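Coats and Outerwear in the Erkwood Reading Room

Readers and staff of the Pennington Library are asked to note new arrangements for coats and outer garments in the Erkwood Reading Room, which take effect on 24th April.

The wall pegs beside the main entrance have been withdrawn from use. They were installed when the room held 16 seats and are no longer adequate. Freestanding coat stands will be used in their place, and each should remain in the corner assigned to it, clear of the armchairs and the door.

Garments should be hung from the collar or hanging loop wherever possible. Knitwear and other soft items tend to slip when draped over the shaft of a stand, and sleeves should be gathered in so that they do not trail over the base or onto the carpet. Bags may not be hung on the stands - the Ziker Room lockers remain available for this purpose.

A light gray garment on the coat stand, between the wall and the white armchair, is seen in the second picture. 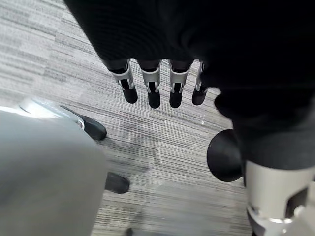
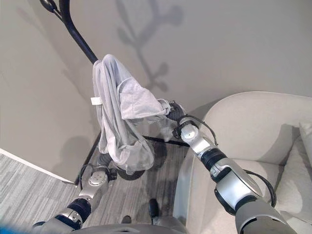
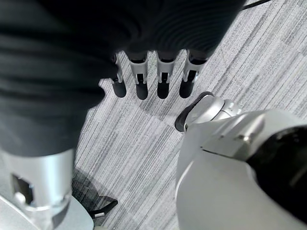

Items left at closing time will be taken to the Giludura Street desk and held until the end of May. Owners will be asked to describe the garment, including its color and any label, before it is released. Unclaimed clothing will then be donated. The library received 403 such items last year, most of them scarves and sweaters, and 484 the year before.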